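Progress report to the Brolard fund
Project: Teaching by hand control, Killport workshop
30/09/2021

Work since the last report

The arm is now built and wired, and we have moved on to recording. An operator drives it with a handheld controller and each attempt is saved as one run. The task is to pick up a single brick from a gray baseplate and set it down in a marked spot. We have 200 runs saved, and 33 of those were thrown out for dropped bricks or gaps in the log. The target in the grant is 1000 by the end of January.

Printed arm and bricks on the baseplate, then the gripper fingers close up:

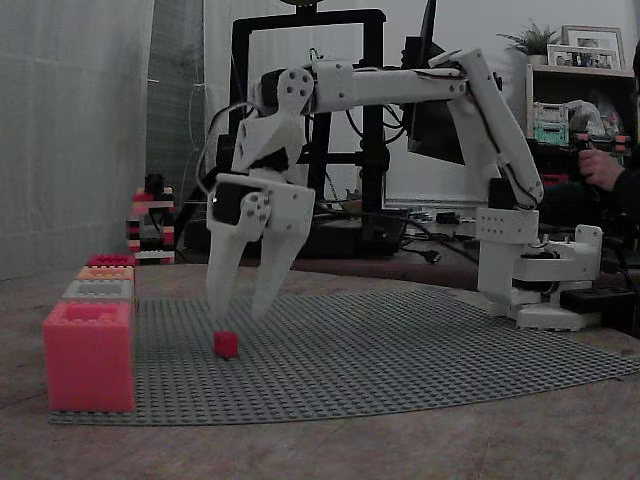
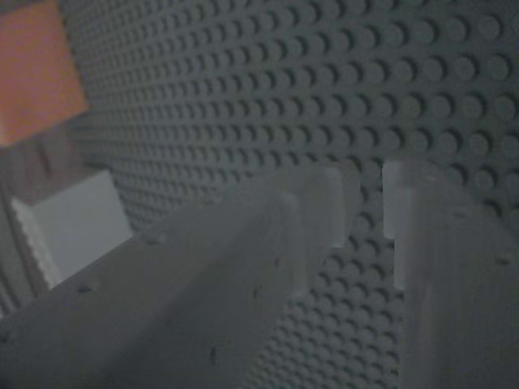

Problems and next steps

Operators find it hard to judge the height of the fingers over the studs. New people need 2 practice sessions before their runs are good enough to keep. We have slowed the downward motion on the controller and will check if that helps.

The Levuvthorpe site will start recording once its arm is calibrated. Ankrah has quoted for spare servos, and the cost fits the current budget. We are not asking for a change to the schedule.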